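Droneck Kitchen Scene Pack for Grovow

Product type: simulation assets and task definitions
Supported arms: fixed-base and mobile-base, single or dual
Scenes included: 141
Task definitions: 30
Object models: 2,861
Delivery: download, per-seat or site license

Overview

The Kitchen Scene Pack adds furnished kitchen interiors to a Grovow installation. Each scene is a complete room with cabinets, counters, appliances and walls, set up for physics and for rendering. It is meant for teams that train or test manipulation policies in simulation and do not want to model rooms themselves.

Layouts come in 5 families: single wall, galley, L-shaped, U-shaped and island. Within a family, the counter run, appliance positions and cabinet heights vary from one scene to the next. Surface finishes are stored separately from geometry, so a brick wall or a stone-patterned counter can be swapped without touching the collision meshes.

Articulation

Cabinet doors, drawers and oven doors are jointed. Joint limits, friction and damping are exposed in the scene file and can be randomized per episode. Handles have their own collision geometry. Upper cabinets are fixed to the wall body and do not move under contact.

Cooktops have separate burner regions, which can be queried by name. A task that requires a pan on the rear burner checks the contact area against that region. The default threshold is loose and should be tightened for evaluation.

Objects

Counters load bare. Loose objects are placed by the sampler at reset, using the placement regions listed in the task definition. To run a scene with no objects, for reach tests or base placement checks, set the object count to zero.

Cameras

Every scene has a wall camera, an overhead camera and one camera mount on each arm. Positions are offsets from the robot base, so they follow when the base is moved. Close camera positions will show part of the arm over the counter or appliances. Check occlusion before fixing a viewpoint for a data run.

Performance

Startup takes about 30 seconds on a cold cache. Most of that is texture loading, and the low-resolution texture set shortens it. Contact-heavy tasks should be run at the smaller physics step given in the task file.

Known limits

Liquids are not simulated. Drawer contents may shift if a drawer is opened above the recommended speed. Scenes converted from the older Rallo format keep their original joint names, and scripts that look up joints by name will need the mapping table in the docs folder.

Licensing and support

Licenses are sold through Gyamfi. Site licenses cover all machines at one address and include updates until the following February. Technical questions go to Bernice Ansah at the support desk. Include the scene file and the reset seed with any report.
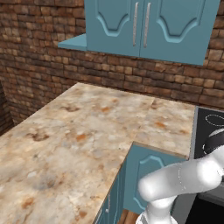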